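Sharing a bench: automation in the refurbishing room at Athanasiadis

Project report by Filippos Mitsotakis-Vlachou
12 January 2018

For my workplace project I spent 9 days at Athanasiadis, a refurbisher that takes in old office computers, tests the parts and sells what still works. I wanted to find out what happens to people's jobs when a robot cell moves in beside them. I picked the processor and memory station, which the staff call Skirnum, and I have to say I could have watched it all day! 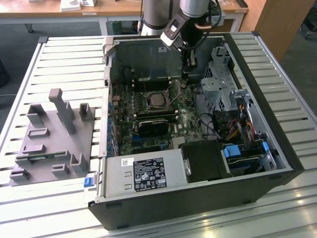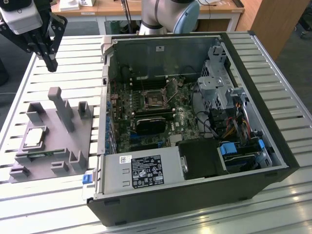 Figures 1 and 2. Open desktop towers at the Skirnum station, each with the grey parts holder to its left. In Figure 2 a processor and a memory module are in the holder.

1. How the work is shared

Before the cell, a technician did the whole job by hand: side panel off, lever up, processor out, memory out, everything into trays. Now the work is split. A person opens the case, checks it for damage and lays it on its side on the platform. The arms handle the small parts, and the holder gives each one a known spot to go to. A person comes back at the end to look over the parts and sign the job sheet.

The holder was my favourite thing in the room. It is 3D-printed, and the shop has redrawn it 4 times because the technicians kept asking for changes — a bit more room for fingers here, a taller post there. I liked that the people doing the job had a say in the shape of it.

2. What the technicians told me

I interviewed two technicians and sat in on a shift handover. Both were glad to be rid of the fiddly part. One said her wrists used to ache by lunch from levers and memory clips, and that she now goes home with enough energy to cook. The other misses it a little. He was fast and proud of it, and he finds waiting for the arm harder than doing the job himself.

Their days have a different rhythm too. They walk more, and they talk to each other less than they did at the old shared table, Urkine, where four people could chat while they worked. The supervisor has moved the tea break so that everyone stops together, and both technicians brought this up before I asked.

3. New skills

Each technician had two days of training from Rundum, the firm that set up the cell. They learned to stop it safely, restart a job and write a useful fault note. I read through the fault notes and they are great — short, exact and full of knowledge about old computers that no manual would give you. I think that writing should count as skilled work when pay is reviewed, and at the moment it doesn't.

4. What I would look at next

My visit was short and I only saw the day shift. I would like to go back and ask the evening crew the same questions, and to compare wrist and shoulder complaints from before and after the change. I would also like to try opening a case myself, which the supervisor has said yes to.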